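Search this site Go Menu Close search

Getting Your Gripper Ready for Laundry: Set-Up Guide, Section 4

By Randi Aasen
21 Jun 2023

If you skipped ahead to this section, I don't blame you. Laundry is what everyone asks me about. People write in and say, fine, it can hold a sponge, but can it fold my shirts yet? My short answer is no, or at least not the way you're hoping. My long answer is the rest of this section, and I'm going to give it to you along with the set-up steps so you know what you're working toward while you tighten things.

I'm assuming you have the Rinurier two-finger gripper on its hand grip, you've been through the charging section, and the Tuso app is on your phone. If you bought the arm mount as well, leave it in the box for now. You'll learn much more about cloth with the gripper in your own hand first.

So, can machines do this chore or not?

I started doing set-up visits out of our Rivthorpe shop last December, and I came in a believer. Then I watched an arm spend 13 minutes on one bath towel. It did get the towel folded in the end! Sort of. One corner stuck out like a dog's ear and I was still proud of it.

Here is how I'd put it today. Picking up one piece of clothing from a flat surface is a reasonable thing to ask for. Putting it in a basket is reasonable too. Sorting a mixed heap gets shaky, and folding a fitted sheet is a fantasy (I can't do it either). The trouble with cloth is that it never lies the same way twice. A mug is a mug from any side. A T-shirt on a bed could be anything, and half of it is hiding under the other half.

That's why this section is mostly about picking up and letting go. Get those two right and the rest has something to stand on.

4.1 Before you start

You'll need:

- the gripper, charged
- a bed or a big table
- clothes of different thicknesses, clean ones please
- a laundry basket or an empty box
- the app, open to the Cloth page

CAUTION: Take off scarves, long necklaces and lanyards, and tie your hair back. The fingers don't close hard enough to hurt you, but they will hang on to whatever they catch, and it's a nuisance getting loose with one hand.

CAUTION: Keep kids and pets off the bed while you practice. My cat thinks the fingers are a toy and I've had to stop whole sessions over it.

4.2 Setting the grip

1. Hold the gripper level with the fingers pointing away from you and press the power button until the light stays on.

2. In the app, go to Cloth and then Grip Strength. The slider runs from 1 to 8. Set it at 2 to begin with. I know that feels weak. Leave it there anyway.

3. Squeeze the trigger slowly until the fingertips meet. They should touch evenly along their length. If one tip gets there ahead of the other, go back to the alignment steps in Section 3 before you do anything else.

4. Let go of the trigger and watch the fingers open. They should open all the way by themselves, with no sticking halfway.

NOTE: A little clicking on the first few squeezes is normal on a new unit. Grinding isn't. If you hear grinding, switch off and send us a message.

5. Tap Save. Please do tap Save – I've driven across town more than once for a gripper that "forgot" its settings, and every time it was this.

4.3 Your first pick-ups

Start with one dish towel, flat on the bed. Come down from above with the fingers open, stop when they just touch the cloth, and squeeze. You're after a small pinch of fabric, like picking up a tissue. Lift it, carry it over to the basket, and let go. Do that until it bores you.

Then try a T-shirt, then something thick. Thick things are where you'll want to turn up the strength, and I'd go one notch at a time. At 4 I can lift most of what's in my closet. Above that I start leaving pinch marks on soft knits, so I save the high numbers for coats and heavy towels.

NOTE: The fingers will sometimes grab the bedding along with the clothes. When that happens, open up completely and start the pinch again a bit higher. Don't yank. You'll only drag the whole bed toward you.

4.4 Practicing on a real bed

Once you're comfortable with single items, it's time to move on to the way clothes really turn up in a house, which is in a heap. My colleague Hà wants everyone to start with plain clothes on a plain sheet, and she has a point if you're only after a good success rate. I go the other way. My own sheets have patterns all over them and I'd guess yours do too, so I'd sooner find out early what I'm up against.

1. Put a few pieces on the bed with some of them bunched up. Don't smooth anything out.

2. Choose one piece to go after and look for a ridge in it, somewhere the cloth already stands up a little. A ridge is far easier to pinch than a flat stretch.

3. Bring the fingers down on both sides of the ridge and close them. Stop there and check what you've caught before you lift.

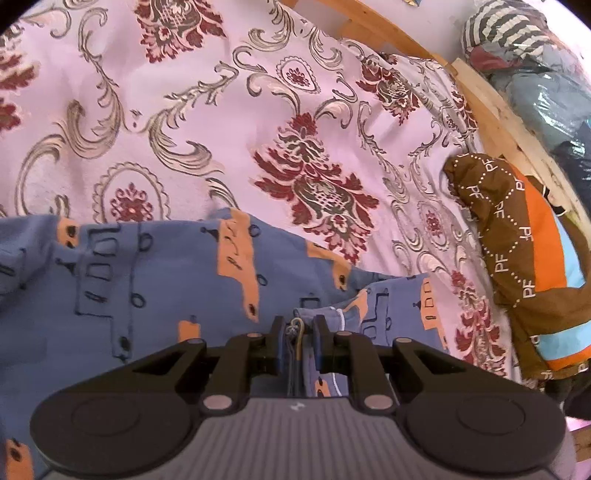
4. Check for cords and drawstrings near the fingertips. If one is lying close by, move it clear with your free hand before you go on.

5. Lift straight up, slowly, and pause with the piece a little above the bed. If something else is coming along for the ride, lower it, open the fingers, and pick a different ridge.

6. Carry it to the basket and release. Then take the next one.

CAUTION: Zippers and metal snaps can scratch the finger pads. Go in at the middle of the fabric on jackets, well away from the front opening.

You're going to miss a lot at first, and so do I on a bad day. When you can clear the whole bed without using your other hand to help, you're ready for the arm mount and Section 5. Set your expectations for the arm a good deal lower than your own hand, keep the basket close to the bed, and write down which clothes gave you trouble, as you'll be asked for them when you set up the arm's practice list.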